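Comparing Two Hand Controllers for a Two-Arm Robot
Final project report
Madhu Vashisht and Borghild Boström
20 June 2025

Introduction

Our group has worked with the two-arm setup in the Turholm lab since January. The arms were already there when we started, and so were the multi-fingered hands. What was missing was a good way to control the fingers. Students before us used the Dalari controller, a handheld grip with one trigger that closes all the fingers together. We wanted to know if the Birnon glove, which reads each finger of the operator separately, would make it easier to pick up food items and put them in a bowl.

Setup

We kept the arms and the arm control the same for both conditions and changed only the finger input. The work area is a green cutting mat laid on the floor. We chose the mat because the printed grid lets us put objects back in the same place between trials. The operator stands behind the arms and looks down at the mat.

The test objects were an apple, a lemon and a soft foam ball. Each of the 3 objects was tried with both controllers by 6 operators. None of the operators had used the glove before, and two had used the trigger in an earlier course.

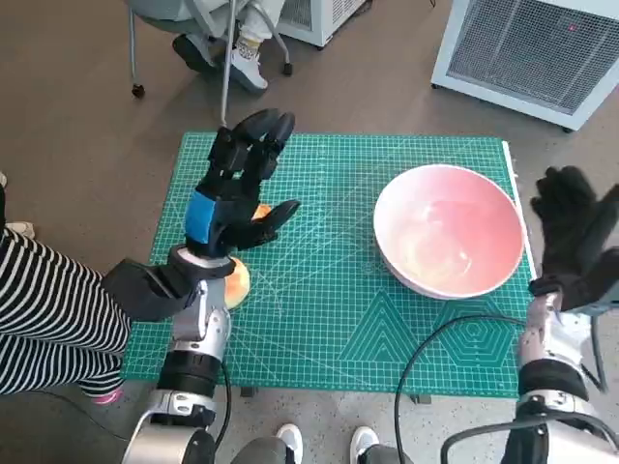

A trial started with both hands open and ended when the object was in the bowl or had rolled off the mat. We set a time limit of 70 seconds. Only one hand was allowed to do the grasping. The other could be used to steady the bowl, but most operators left it alone after the first few tries.

Results

The trigger was faster for the apple and the ball. All the fingers come in at the same speed, so a round object tends to center itself if the wrist is placed well. With the glove, operators often closed the index finger first and pushed the apple away from the thumb.

The lemon went the other way. It lies lower on the mat, and the operators using the glove could slide the thumb under one end before closing the rest. With the trigger the fingertips hit the mat and the hand stopped.

The glove also had a delay that we could feel. We measured it late in the project and got 700 milliseconds in the worst case, which we traced to the smoothing filter in our own code. Lowering the filter setting helped but made the fingers shake. We did not have time to repeat all the trials with the new setting, so the results are for the original one.

Problems

Cable routing took more time than we planned. A cable lying on the mat can move an object when the arm turns, and we threw out those trials. The glove had to be calibrated again for each operator, and the Strömberg software lost the calibration whenever it was restarted.

Next steps

We would keep the trigger for round objects and fix the filter before testing the glove again. A softer surface under the mat may also help with low objects. The code and the trial sheets are in the shared course folder.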